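The Desk Organizer Talk - Speaker Notes
Staff storage session, Kilance office, November. Speaker: Johannes Van Wyk 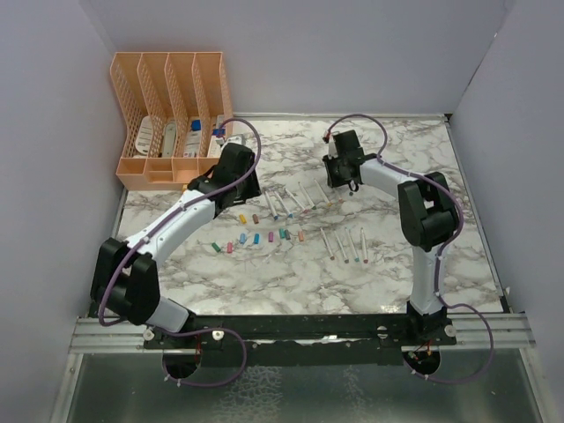 Opening (3 minutes)

Say hello, check the back row can hear. Mention that handouts are by the door and that questions can wait until the end.

Start with the survey. We sent it to 200 people across Fernoren and Kuveck, and 73 wrote back. Of those, 41 said they lose time every morning looking for something small on their own desk. Pause there and let people look at the person next to them.

Tall compartments

Point to the orange organizer on the slide. Four tall compartments at the back, something standing in each one. Upright storage suits small packages and slim items, as you can take one out without lifting the others.

The dividers are a perforated lattice. Say that you prefer these to solid walls - you get a hint of what is behind, and dust is easier to rinse out.

Shallow trays

Move to the front row. The left tray is open and empty, and the one beside it is split into two small sections. Ask the room what they would put there. Usual answers are paper clips, erasers, spare keys. Write them on the board.

Advice to give: leave one tray empty on purpose. It takes whatever lands on the desk during the day, and you clear it before you go home.

Placement

Back left corner works well for right-handed people. It keeps the middle of the desk free for writing. Left-handed people can mirror it. Tall things go at the back in either case.

The Bundgaard office tried organizers in the center of shared tables last year. People kept reaching across each other, so they moved them to the corners. Tell this one briefly, it ran long last time.

Exercise

Hand out the blank grids. Everyone lists what is on their desk now and marks what they used today. Anything unmarked goes in a drawer.

Questions, then coffee. Collect the pens.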